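Households asked to film everyday chores with hand-held grippers for robot training

2023-06-05

A robotics group in Tastport has begun lending out hand-held grippers so that people can record small household jobs in their own homes, with the recordings to be used to teach a robot arm how to do the same work.

The scheme is run by Pleler, a small firm with offices near the harbour. It has taken in 474 recordings so far, made by 39 people in Tastport and nearby Manport. Most last less than a minute. They show jobs such as moving a cup from one side of a table to the other, putting a pen back in a pot, closing a drawer or clearing a desk before a meal.

Each household keeps the kit for 8 days. It comes in a padded case with a charger, a spare set of finger pads, a printed list of tasks and a cloth for wiping the lens. The person recording holds the tool by its handle and opens and closes the two fingers with a trigger. A camera fixed to the tool films what the fingers are doing, and the movement of the hand is worked out afterwards from the film.

Marwan Sleiman, who is in charge of the recordings at Pleler, said the firm had spent its first year collecting everything in one room, with one table and the same set of objects.

"We got a system that was very good at our table," he said. "We moved the table to the other wall and it got worse. We changed the lamp and it got worse again. So we needed other people's tables."

The firm does not ask people to tidy up before they start. The printed list says to use whatever surface is normally used for the job and to leave lights, cables and ornaments where they are. People are asked to put away letters, bank cards and family photographs, and to make sure no one else in the home is recorded without agreeing to it first.

Desks and work tables have proved the most popular places to record, followed by kitchen worktops. Bathrooms and gardens are not on the list. The firm said gardens might be added in August, when it hopes to have a version of the tool that copes better with strong sunlight.
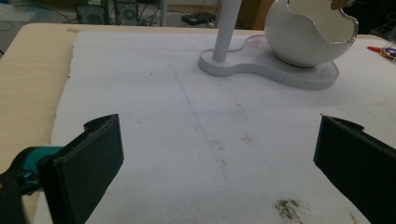

A session begins with the fingers open and nothing between them. The person holds still for a moment, carries out the task at an ordinary pace, lets go of the object and moves the tool back before stopping the recording. The same task is then repeated from a different starting place. Three repeats are asked for, although people may do more if they wish.

Mistakes are kept. If an object slips, the person is told to pick it up again and carry on, and to add a short note when sending in the file. Sleiman said these recordings were often the most useful ones, as a robot trained only on clean attempts had no example to follow once something had gone wrong.

"People send us a message to say sorry, they dropped the spoon," he said. "We tell them to please send us the spoon."

Files are checked by hand before they are used. A checker watches each one through, marks the point at which the fingers close and the point at which they open, and writes a single line saying what was done. Recordings that are too dark, or in which the tool was turned so quickly that its path cannot be worked out, are set aside. Nearly a third were set aside in the opening weeks. The firm puts much of this down to its own instructions, which did not say anything about how fast to move. The wording has been changed and a short practice task has been added at the start.

There have been other problems. The trigger spring on the earliest tools was too stiff for long use, and several people gave up part of the way through their list. A lighter spring was fitted to all of the tools in the spring. The finger pads also wear at the edges and have to be replaced from time to time. Pleler says worn pads do not spoil a recording, and that it would like the system to see pads in different states, but that pads which have come loose should be changed at once.

The tools are put together by Kovačević, a family workshop in Manport that otherwise makes fittings for boats. It was asked to build a small batch to begin with and has since taken on a second order. The workshop also repairs tools that are sent back damaged, usually after being knocked off a table.

People who take part are paid for each accepted recording and can stop at any time. They can also ask for their files to be deleted, up to the point at which a set is used for training. After that, the firm says, the files themselves can still be removed but what the system has learned from them cannot easily be taken out. This is set out on the form that people sign when they collect the kit.

Sound is not recorded. Faces that appear by accident are blurred by the checkers, and any file showing an address or a document that can be read is returned to the sender and wiped from the firm's computers. Pleler said it had returned three files for this reason.

The robot arm that learns from the recordings is kept at the Tastport office. It has the same type of fingers as the hand-held tool, with a camera placed at the same height and angle, so that what it sees as it works is close to what was seen in the recordings. It is tested at the end of each month on a table it has not been set up on before, with objects borrowed from staff.

Results have been mixed. The firm said the arm was now reliable at picking up cups, boxes and rolled socks, including on cluttered surfaces. It was less steady with thin objects lying flat, such as pens and cutlery, and with anything white placed on a white surface. Loose wires were described as a long way off. More recordings of all of these have been asked for, and the task list given to new households puts them near the top.

Sleiman said the firm was not yet building a product and did not expect the arm to be in homes soon. The aim for this year is to find out how many different homes are needed before the arm can be put in a new one and work without further teaching.

"It may be a hundred, it may be far more," he said. "At the moment we can only see that each new home still helps. When it stops helping, we will have our answer, or we will have a different problem."

The firm wants a wider spread of homes in the next round. Most of those who have taken part so far live in flats, and many work with computers or electronics. It is looking for larger households, people who live in older houses, and people who do the tasks with their left hand. No technical knowledge is needed. Anyone aged 18 or over in Tastport or Manport can apply, and those chosen are given a half-hour introduction when they pick up the kit.

Left-handed recordings are a particular gap. The tool can be held in either hand, but almost all of the files received were made with the right, and the firm says this shows in the way the arm approaches objects. It tends to come at them from the same side even when something is in the way.

Application forms are available at the Pleler office in Tastport and at the front counter of the Kovačević workshop in Manport. Kits for the next round will be handed out in August. People who have already taken part may apply again, provided they record in a different room or have moved home.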